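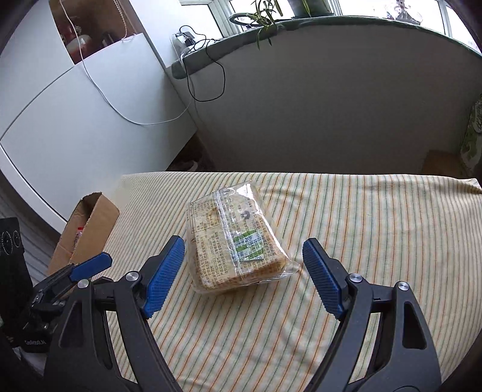
Sekar Govindasamy would rather have the pack date at the end of the bag, where a shopper can read it without turning the loaf over. He raised the point at the Worncombe bread counter on the first morning of the new packaging, and it has since been added to the list of changes the bakery will consider before winter.

Worncombe Bakery has moved its sliced white loaf out of waxed paper and into sealed clear film. The change took effect on 2026-07-13 at both of the bakery's shops and at the Celtmont market stall. Price and slice thickness are unchanged. The recipe is also unchanged, apart from a small reduction in the water added at mixing, which the bakery made so that the crumb would not turn gummy inside a closed bag.

The film is supplied by Boonyarit, a packaging firm that already provides the bakery's roll bags. It is a single-layer material with no window panel and no outer sleeve. Loaves are cooled on open racks, sliced, and bagged by hand at two benches. The minimum cooling time before slicing has been extended by 15 minutes. Bread bagged too early gives off moisture that collects on the inside of the film, and mold follows within a few days in warm weather.

Myung-ja Han, production manager at Worncombe, said the old paper wrap let the cut face dry out by the second day. "Customers were putting the paper loaf straight into a plastic bag when they got home," she said. "We were paying for a wrap that came off in the first five minutes."

A trial of the film ran at the Celtmont stall in February. The bakery sold 300 loaves in the new bags and asked buyers to return a short card with comments on freshness, ease of opening and storage. It received 94 cards. Most preferred the film for keeping quality. The most frequent complaint concerned the crust, which softens overnight in a closed bag. A smaller group said the bag was hard to close again once opened.

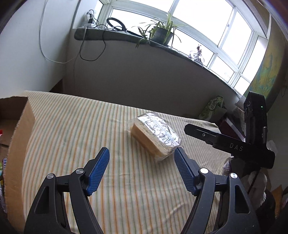
The bakery's advice on storage is brief. The loaf should be kept at room temperature, out of direct sun, with the open end folded under its own weight or held with a clip. Refrigeration is not recommended for bread that will be eaten within three days, as the crumb firms faster at refrigerator temperature than it does on a counter. For longer storage the loaf can be frozen in its bag, with as much air as possible pressed out first. Slices can be toasted from frozen. A whole loaf should be left to thaw in the closed bag so that moisture returns to the bread — opening it early leaves the outer slices dry.

Buyers who want a firm crust are advised to take the unsliced loaf, which is still sold in paper.

The film is not accepted in household recycling in Worncombe. Clean, dry bags can be left in the collection bin at the Bultwood Road shop, from which Boonyarit takes them back with its regular deliveries. Bags with food residue go in the trash. The bakery said it had looked at a compostable film and set it aside after the seams split in freezer tests.

Output of the sliced loaf stands at 800 a week across the three outlets. Han said no increase is planned, as the limit is the number of racks in the cooling room. A second slicing machine was considered last year and dropped for the same reason.

Rye and seeded loaves stay in paper for now. The seeded loaf was tried in film, but loose seeds gathered in the bottom of the bag and a few punctured it during stacking. A heavier grade is being quoted.

Standing orders carry over without any action by the customer. Orders for the unsliced loaf must be placed by noon on the day before collection, at either shop or at the stall. Comment cards for the new bags are available at all three counters until the end of the season.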